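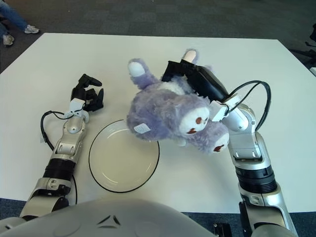 Die Spalte portion_g sei in der vorigen Fassung kaum zu gebrauchen gewesen, hieß es in einer Rückmeldung, weil Rohgewicht und Tellergewicht durcheinandergingen. Der Einwand war berechtigt. Ab dieser Fassung gibt es dafür zwei getrennte Spalten, siehe unten.

Fontana: Speisepläne und Rezepturen aus der Gemeinschaftsverpflegung

Inhalt

Fontana enthält 1.000 Rezepturen aus 43 Betriebskantinen und Schulmensen, dazu die Speisepläne, in denen sie vorkommen. Die Rezepturen stammen aus dem Küchenprogramm Ristura und wurden von den Küchen selbst exportiert. Die Speisepläne lagen teils als Tabelle, teils als Aushang vor und wurden abgetippt.

Der Datensatz ist für Auswertungen zu Portionsgrößen, Zutaten und Wiederholungen im Speiseplan gedacht. Für Nährwertberechnungen im Einzelfall, etwa bei Diäten oder Allergien, ist er nicht geeignet.

Dateien

rezepturen.csv
Eine Zeile je Rezeptur. Schlüssel ist rezept_id.

zutaten.csv
Eine Zeile je Zutat und Rezeptur. Verweist über rezept_id auf rezepturen.csv.

plaene.csv
Eine Zeile je Gericht und Ausgabetag. Statt des Datums steht nur Kalendermonat und laufender Tag, damit sich einzelne Häuser nicht über Feiertage oder Betriebsferien erkennen lassen.

kategorien.txt
Die 8 Warengruppen mit kurzer Abgrenzung.

Alle Dateien sind UTF-8, Trennzeichen ist das Semikolon, Dezimalzeichen das Komma. Wer die Dateien mit einem englisch eingestellten Programm öffnet, muss das Dezimalzeichen umstellen, sonst werden Mengen als Text gelesen.

Wichtige Spalten

roh_g: Summe der Zutaten vor der Zubereitung, in Gramm je Portion.
teller_g: Ausgabegewicht laut Rezeptur, in Gramm je Portion. Leer, wenn die Küche keines hinterlegt hat.
komponente: Hauptkomponente, Beilage, Suppe, Salat oder Nachspeise.
warengruppe: siehe kategorien.txt.
quelle: ristura oder abschrift.

teller_g ist ein Sollwert. Was an der Ausgabe tatsächlich geschöpft wird, wurde nicht gewogen.

Aufbereitung

Die Exporte wurden mit dem Skript donex eingelesen, das im Ordner werkzeuge liegt. Donex vereinheitlicht Einheiten (Liter, Stück, Bund, Dose) und rechnet sie in Gramm um. Die Umrechnungstabelle ist Teil des Skripts und kann angepasst werden. Für Kräuter ist sie grob: Ein Bund Petersilie hat immer dasselbe Gewicht, egal aus welcher Küche.

Gerichtsnamen wurden nicht korrigiert. „Gulasch ungar. Art“, „Ung. Gulasch“ und „Gulasch“ stehen nebeneinander. Eine Zuordnung auf einheitliche Namen ist in Arbeit und liegt bisher nur für Suppen vor (Spalte name_norm, sonst leer).

Angaben zu Lieferanten, Preisen und Personal wurden entfernt.

Bekannte Probleme

Beilagen sind unvollständig. Manche Küchen führen Kartoffeln und Reis als eigene Rezeptur, andere buchen sie direkt auf den Plan. Im zweiten Fall fehlt das Gewicht.

Bratfett fehlt in vielen Rezepturen ganz oder ist als Pauschale je Blech angegeben.

Im August sind die Schulmensen kaum vertreten. Monatsvergleiche sollten nach Art des Hauses getrennt gerechnet werden.

Das Wort „vegetarisch“ ist von den Küchen vergeben und nicht geprüft. Es kommen Einträge mit Gelatine und mit Rinderbrühe vor.

Änderungen gegenüber Fassung 1

portion_g entfällt und wird durch roh_g und teller_g ersetzt. Skripte, die auf die alte Spalte zugreifen, brechen mit einer Fehlermeldung ab.
Doppelte Rezepturen aus der Filiale Drereo entfernt.
Umlaute in plaene.csv repariert.
Warengruppe „Sonstiges“ aufgeteilt, Reste stehen jetzt unter „Würzmittel und Zusätze“.

Nutzung

Die Daten dürfen für Forschung und Unterricht frei verwendet werden. Bei Veröffentlichungen bitte „Fontana, Fassung 2“ angeben. Weitergabe nur zusammen mit dieser Datei.

Fehler bitte mit rezept_id und Spaltenname melden. Bei Gewichten hilft es, wenn der erwartete Wert dabeisteht.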